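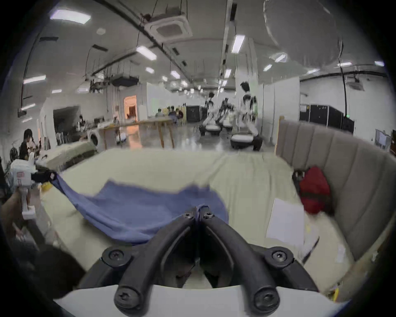 Folding on the bed vs folding on a table

kira_134
Posted in Laundry & Linens, May

ok so settle this. I fold everything on the bed. Cloths, pillowcases, the thin blue stuff that goes limp the second you lift it. Pick up two corners, pull, lay it down, done. Partner says table only. Who's right

wuveck
Table. A mattress gives, so the cloth sinks in and you smooth one side and the other side bunches. Plus your sheet is wrinkled already so you're folding on top of wrinkles

dustpan1000
disagree w/ wuveck. Bed is softer on the back if it's the right height. And a wrinkled sheet underneath doesn't matter for a thin cloth, it matters if you're ironing

wuveck
it matters. try it with a fitted sheet sometime

mousavi_home
Clear the bed first whichever way you go!! Bag, papers, little bits and bobs. I folded a receipt into a pillowcase once and it went thru the wash. A sheet of paper on the bed always ends up inside something

kira_134
lol fair. there's a red bag and a paper on mine right now

dustpan1000
bag's fine if its up against the headboard. paper no

zikirden
Anyone else with a padded headboard, the kind with vertical channels? Mine collects lint in the grooves everytime I shake stuff out on the bed. Thats my vote for table. Soft brush on the vacuum gets most of it

mousavi_home
same, gray one. shake it out over the floor instead, sweep after. hard floor is easier than upholstery

wuveck
so we agree, table

mousavi_home
no lol. shake over floor, fold on bed

kira_134
what about the corners tho. I get one long corner hanging out every time, looks like a scarf

zikirden
you're grabbing it in the middle. let go, find two corners on the same side, hold them apart, let it hang a sec. then lay it flat. takes me around 13 seconds a cloth

dustpan1000
13?? I just roll them

wuveck
rolling is not folding

kira_134
ok trying the corners thing tonight. still on the bed. sorry wuveck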